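발표자 노트: 시뮬레이션 양팔 조작 시연 데이터 수집
Curkine 기술 세미나, 5/2/21

슬라이드 1. 범위
오늘은 Judex 정책 학습용 시연 데이터를 시뮬레이터에서 모으는 절차만 다룬다. 모델 구조와 실기 이전은 질의응답으로 넘긴다. 용어부터 정리한다. 에피소드는 초기화부터 종료 신호까지의 기록 하나를 말한다. 프레임은 영상과 관절 상태가 같은 시각으로 묶인 최소 단위다.

슬라이드 2. 수집 현황
4월 말 기준 에피소드 2447개. 그중 검수에서 탈락한 것이 182개다. 탈락분은 삭제하지 않고 별도 색인에 보관한다. 실패 판별기 학습에 쓸 계획이 있다. 목표는 3300개 이상.

슬라이드 3. 장면 구성
(화면 전환 후 잠시 멈출 것) 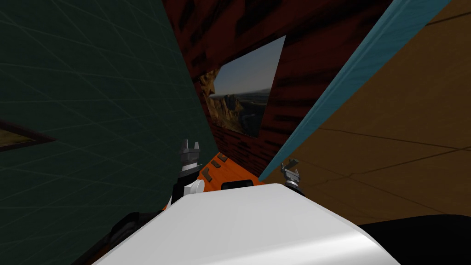
장면 무작위화는 Donley 모듈이 담당한다. 벽 재질, 조명, 소품 배치를 에피소드마다 새로 뽑고, 난수 시드는 메타데이터에 남긴다. 이 표본에는 주황색 상판에 작은 어두운 블록 세 개가 놓였고, 뒤쪽은 나뭇결 무늬 벽에 풍경 그림이 걸린 조합이다. 벽에 거는 그림은 과제와 무관한 시각적 방해 요소로 취급한다. 그림을 모두 뺀 조건으로도 학습해 보았는데, 배경이 바뀐 평가 장면에서 성능이 떨어졌다. 수치는 부록 표를 참조하라고 안내한다.

슬라이드 4. 기록 항목
머리 시점과 손목 시점 영상, 양팔 관절 각도, 그리퍼 개폐 명령값. 접촉력은 시뮬레이터가 내주는 값을 저장하되 정책 입력에는 넣지 않는다. 실기에 같은 센서가 없기 때문이다. 명령값과 실제 개폐 폭은 별도 채널로 둔다. 초기 버전에서 둘을 한 채널로 합쳤다가 파지 시점 라벨이 밀린 일이 있었다.

슬라이드 5. 손목 시점

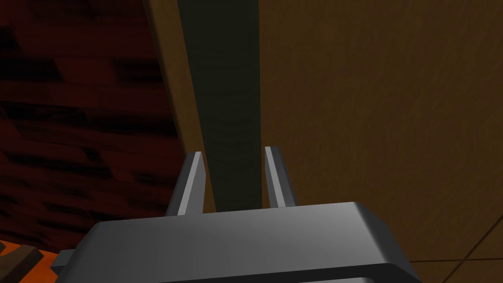

손목 영상은 접근 구간의 마지막 부분에서 정보량이 가장 크다. 머리 시점만으로는 손가락과 대상 사이의 간격을 추정하기 어렵다. 다만 시야가 좁아 장면 안에서의 위치를 잃기 쉬우므로 단독 입력으로는 쓰지 않는다. 두 시점의 동기 오차 허용치는 Navaratnam 규격을 따르고, 초과한 프레임은 재생성한다. 로그에 관절 상태가 남아 있으므로 조작자가 다시 작업할 필요는 없다.

슬라이드 6. 조작자 지침
한 세션은 60분을 넘기지 않는다. 조작 중 망설인 구간은 잘라내지 않고 태그만 단다. 접근 경로는 매번 조금씩 다르게 잡도록 요청한다. 같은 경로를 반복하면 정책이 대상 위치를 보지 않고 궤적을 외운다.

슬라이드 7. 가림 문제
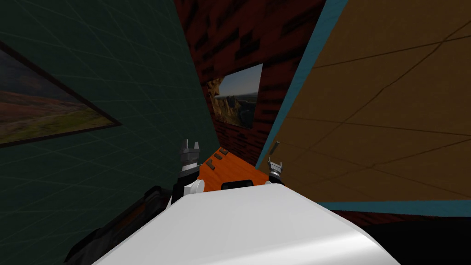 머리 시점에는 로봇 자신의 몸체가 상시 들어온다. 마스크로 지우는 방안을 검토했으나 채택하지 않았다. 보다시피 흰 몸체가 화면 아래 중앙을 채우고 있어서, 그 바로 앞에 놓인 물체는 이 시점에서 확인할 수 없다. 반면 양쪽 그리퍼는 모두 보이므로 팔 자세에 대한 단서는 남는다. 검수 도구는 대상 물체의 가시 화소 비율을 프레임별로 계산하고, 기준 미달 구간이 길면 에피소드를 검토 대기열로 보낸다. 자동 탈락은 시키지 않는다.

슬라이드 8. 남은 작업
시드 중복 검사 자동화. 태그 명칭 통일(현재 '망설임'과 '정지'가 혼용됨). 탈락 사유 코드표 개정안은 회람 중이다. 시간이 남으면 부록의 동기 오차 분포를 띄우고, 없으면 바로 질의응답으로 넘어간다.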